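How to Descale a Kettle Without Making a Weekend of It

Undthorpe has the hardest water I have ever paid for. After three months my kettle had grown a lining like the inside of a cave, and my tea had developed a crust. If yours looks the same, you need an acid, an hour and very little talent.

What you need

White vinegar or powdered citric acid. Vinegar is cheaper and will make your kitchen smell like a pickle's funeral. I use citric acid, 100 grams for a bad case, half that for a kettle whose owner has some self-respect. If the manual says to use something else, believe the manual.

Step 1. Unplug the kettle and empty it. Fill it halfway with fresh water, put it back on its base and bring it to a boil.

Step 2. Switch it off, unplug it again and let it stand for five minutes. Then add the citric acid slowly, a spoonful at a time. It fizzes. I once tipped in the whole bag to save time and spent the time I saved mopping. Vinegar people should mix equal parts vinegar and cold water and skip the boiling altogether – hot vinegar fumes are a thing you only breathe in once.

Step 3. Leave it for 38 minutes. This figure comes from Jonatan Haugland, my neighbor on Dikwood Lane, who got it by forgetting his kettle during a soccer match. Half an hour would probably do.

Step 4. Pour it out and look inside. Any flakes still hanging on will come off with a soft brush. Steel wool will also take them off, along with the finish.
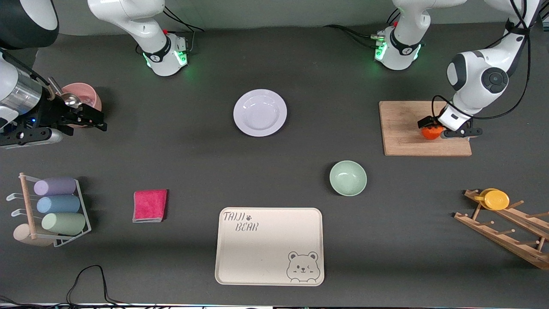
Step 5. Rinse three times, then boil a full kettle of plain water and throw that away too. Sniff. If it still smells sharp, boil and dump another.

The spout filter, if you have one, usually pulls straight out. Soak it in a mug of the same mixture while you wait on Step 3. Mine had stopped being a filter sometime before January and was working as a plug.

How often? Every month in Undthorpe, every three or four in Delitz, where the water is soft and the people are smug about it.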